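Rechercher sur le site OK

Projet Khamphan – point d'avancement de juin
Pour : Shufen Hao
De : Teodoro Dumlao

Je fais court, on est en plein dans les reprises. Désolé pour le retard, le tableau de suivi arrive séparément.

Où on en est. Objectif du contrat : 3000 manipulations enregistrées à deux mains. Les 1000 premières livrées et acceptées par Divard. Le deuxième lot est suspendu depuis l'incident, voir ci-dessous. Pas de blessé, pas de casse côté locaux.

L'incident. Pince gauche qui se relâche en cours de prise. Pas un lâcher franc – l'ouverture dérive de quelques millimètres, l'objet glisse, et l'enregistrement continue comme si de rien n'était. Duyên Lục s'en est aperçue en relisant des séquences le soir, l'ouverture affichée ne collait pas avec la vidéo. Au total 58 séquences douteuses, toutes mises de côté, aucune envoyée au client.

Cause. Deux choses mélangées, d'où le temps perdu :
– jeu dans une articulation, vis desserrée, resserrée au frein filet par Genji Morikawa ;
– adhérence des patins. Le caoutchouc s'use bien plus vite que prévu sur les chants de bois. Sondia annonçait une tenue sur toute la campagne, on en est loin. Réclamation partie, pas de réponse pour l'instant.

A noter aussi : le contrôle du matin ne portait que sur l'ouverture à vide. Un patin abîmé passait donc sans problème. C'est notre erreur, pas celle du fournisseur. Le contrôle est refait depuis, avec une prise en charge sur une pièce étalon, matin et reprise de 14 h.

Sécurité. Atif Bangash a demandé un arrêt complet le temps de vérifier les deux pinces, je l'ai suivi. Tant que les patins neufs ne sont pas là : pas de verre dans les exercices, objets légers uniquement, cadres sans vitre. Lunettes pour tout le monde au poste. Les opérateurs ont été prévenus oralement, la consigne écrite est affichée à l'entrée mais il faut encore la traduire.

Essais en cours au poste, planche et cadre photo :

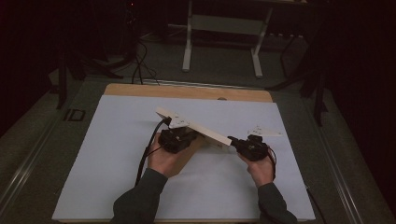
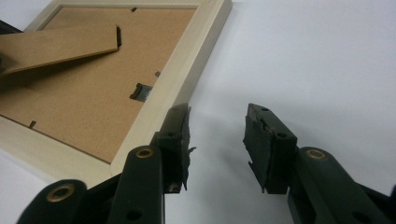
Patins de rechange : commandés chez Stirby, 3 jeux, en matière plus dure. Genji pense qu'on perdra un peu d'accroche sur les petites pièces lisses, à mesurer avant de généraliser. Si ça ne va pas on revient à l'ancienne matière avec remplacement systématique, et là il faudra revoir la ligne consommables du budget.

Planning. Reprise du deuxième lot dès réception et essais concluants. Les séquences écartées seront refaites en premier, avec les même objets. La date de fin de contrat reste tenable si la livraison Stirby ne glisse pas – sinon je demande un décalage, je préfère le dire maintenant.

Ce qu'il me faut de ta part :
– accord sur l'achat d'une pince complète de secours (devis dans ton dossier)
– un mot à Divard pour expliquer la suspension, ils ont relancé Duyên deux fois
– feu vert pour garder Atif à plein temps sur les controles jusqu'à la fin du lot

Le rapport d'incident détaillé suit, il manque encore les relevés de couple de la pince droite.

Teodoro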